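Last updated 2021-11-15

I get the same handful of messages every time I mention gripper fingers, so I've put my replies in one place. I'm Yi-an Seol, I run a one-bench gripper trial, and I've got opinions!

## What are you comparing?

Two sets of fingers, the Plinitz pair and the Nedia pair, on the same arm with the same controller. Everything else stays put. I started in March with three sets, but the Brultow ones needed a different mounting plate, and I didn't fancy redoing the wrist calibration every time I swapped over.
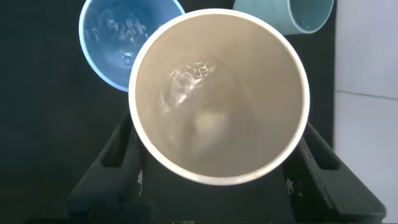 Cups are my favourite test object by miles. They're cheap, they're light, and they punish a gripper that closes even slightly off centre (the thing swings round or squirts out sideways). I like a grip with a finger pressing low on either side, as with the cream one and its white rim, because the camera then looks straight down into the opening and I can see at once if the cup is leaning. Shiny insides do throw up bright spots, mind you, and those can fool a simple edge finder.

## Do you need more than one camera?

I'd say so. The wrist view is lovely for the last bit of the approach and hopeless for working out where the elbow is. I keep a second view from higher up and further back and record both together. If you can only afford one, get the wrist one first and be very patient. 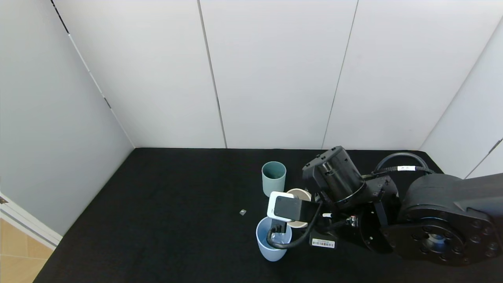
**How many grasps do you run per set of fingers?**

I run 142 per set, split across a few sessions so that I'm not judging one pair fresh and the other when I'm tired and cross. That's enough for me to spot a real difference, though I wouldn't publish a paper on it.

## Does the pattern on the pads matter?

More than I expected. Smooth pads are fine until the cup arrives at an angle, and then they slide. A knurled pad bites a bit better, so I can turn the closing force down – I've settled on 60 per cent – and still lift without squashing anything.

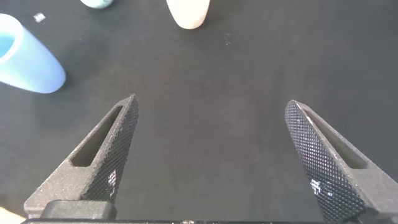 The catch is cleaning. Fluff gets into a fine crosshatch and stays there, and after a long session I go over both pads with a dry toothbrush. I've tried sticky tape too, which was quicker but left a bit of itself behind. If your table has any sort of fuzzy covering, put a brush on the shopping list now.

## Which controller do you use?

A Lim, the basic one. The homing routine takes 90 seconds and I've never found a way to hurry it. I do like how it handles the opening width, so I can set it once and forget about it.

## How wide should the fingers open before an approach?

Wider than you think! I used to open them just past the width of the cup to save time, and I spent whole afternoons knocking things over.

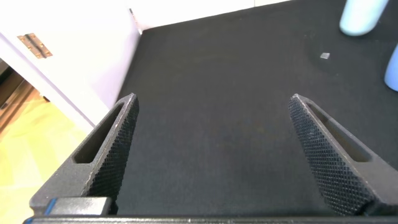
Now I go fully open every time and only start closing once the target is well between the tips. It costs a moment per grasp and I've stopped grumbling about it. With small flat things I go slower still on the way down, because the tips meet the table before they meet the object.

## Can I have your logs?

Of course. There are 2,390 rows in the current file, covering both sets of fingers and all my early fumbling, and I haven't tidied the column names. Drop me a line saying which set you're after and I'll send it over, along with the settings I used.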